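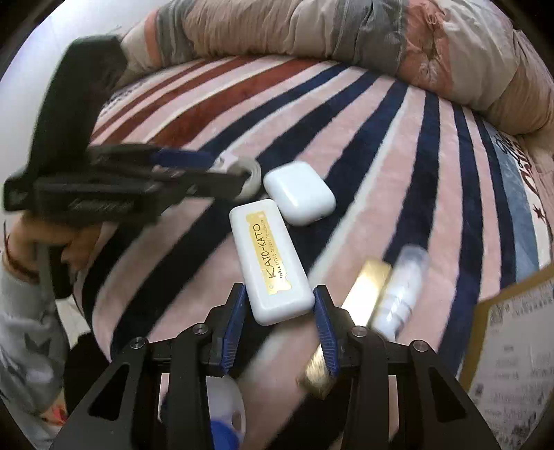
整理床上的小东西，我用的办法很简单：先把床铺平，再把东西放上去分。我家卧室没有大桌子，所以床就是我的桌子。毯子最好选表面平的，铺的时候从床头往床尾拉，不要留褶。厚被子不用叠得很漂亮，卷成一长条，推到靠墙的那一边就可以了。白色的小东西放在有深色条纹的毯子上最容易看见，比如那个写着KATO-KATO的白色遮瑕盒，还有挨着它的耳机充电盒，两个都是白的，都很光滑，如果放在白床单上，我常常找不到。

先分，后收
我是三年前搬到Zilau的，中文是在这里学的，写得不对的地方请原谅。我的卧室很小，抽屉只有2个。每个星期六上午，我把包里、床头和窗台上的小东西全部拿到床上，然后按照用的地方分，不按照样子分。化妆品放一边，充电的东西放一边，胶带、剪刀这一类放第三边。以前我按大小分，结果耳机盒和粉饼放在一起，早上很着急的时候总是拿错。

胶带
透明胶带不要和化妆品放在一个盒子里。胶带的侧面很粘，会粘粉，也会粘头发，过一个月就变成灰色。我把它放进小的密封袋，袋口朝上立着。胶带的头折进去一点点，大概一个指甲那么宽，下次不用找半天。如果头已经找不到了，用指甲慢慢转一圈，摸到一条细的线，就是它。

遮瑕盒和粉盒
盒子的外面每个星期擦一次。用软布，沾一点温水，拧干以后再擦。有金色图案的地方要轻轻地擦，不要用酒精，我有一个旧的粉盒就是这样擦坏的，金色都掉了。盖子的缝里有粉，用干的棉签。擦完以后打开盖子放十分钟，等水气走了再关。

耳机盒
先把耳机拿出来，再擦盒子。充电的口里面会有棉絮，尤其是常常放在口袋里的人。我用木头牙签，很轻地往外挑，不用针。千万不要用湿的东西碰充电口。

毯子和被子
绒的毯子上放化妆品，有人会担心弄脏。我的邻居Zanele Sibiya教我先铺一条薄毛巾，我试过，可是小东西在毛巾上会滚到一起，所以现在我只在打开粉盒的时候铺。如果粉掉在毯子上，不要用手拍，越拍越深。先用胶带轻轻粘起来，再用干的软刷子顺着毛刷。洗的时候翻到反面，放进洗衣袋，用冷水，转速选低的。晒干以后用手抖一抖，毛就会站起来。

有很多皱的被子不要熨，它本来就是这样的布。挂在通风的地方半天，中间翻一次面就够了。六月天气潮，我会多挂一个下午。

收进抽屉
最后把分好的东西放回去。每天用的放在抽屉前面，一个星期用一次的放在后面。隔板不用买，鞋盒的盖子剪开就是隔板，高度比抽屉低一点，不然抽屉关不上。剪下来的纸板边用胶带包一圈，手不会被刮到。

上一次有读者Maricica Costache写信问，床很软，小东西都滚到中间怎么办。可以在毯子下面垫一块硬纸板，或者拿一个大托盘放在床上，在托盘里面分。她后来用的是烤箱的烤盘，说也很好用，只是要先洗干净油。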